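Product listings for small textile goods should state the stretched circumference, and the stores that sell them should refuse listings that don't. I have held this view since April, when I began maintaining the catalog for Fotero, a small accessories shop in Liludthorpe.

The usual listing for a scrunchie gives one number: the outer diameter at rest. That number depends mostly on how much fabric was gathered onto the elastic. Two pieces can share it and behave very differently on thick hair. A useful listing gives the elastic's resting length, its length at full stretch, and the fabric type.
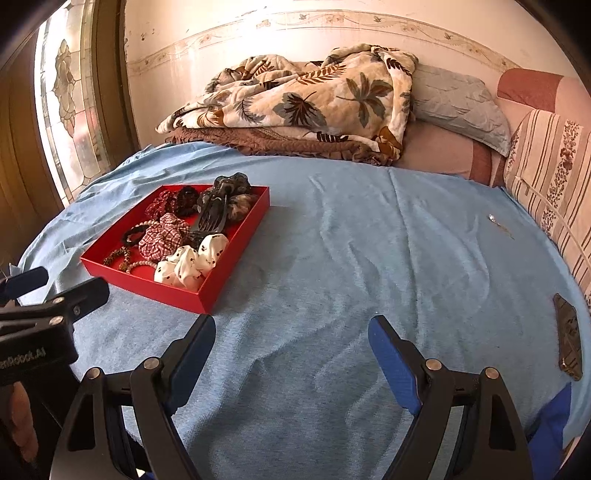

The common objection is cost. Measuring one sample per style takes up to 8 minutes with a tape and a hook scale. Our catalog has 300 styles, and most of them come from suppliers who already test the elastic before sewing. Urquhart, which supplies our plain cotton line, had the figures in a spreadsheet and sent them the day we asked.

A second objection is that buyers don't read measurements. Some don't. The ones who return items do, usually after the fact, and their return notes are mostly about fit: too loose after two wraps, too tight for three. Color complaints come a distant second.

Gastton, the marketplace we list on, has a size field that accepts any text. "One size" passes. So does a blank space. I would make the field numeric, require it for new listings, and give existing sellers until the next catalog renewal to fill it in. Velvet and faux fur need a separate note on bulk, as the pile takes up room inside the loop.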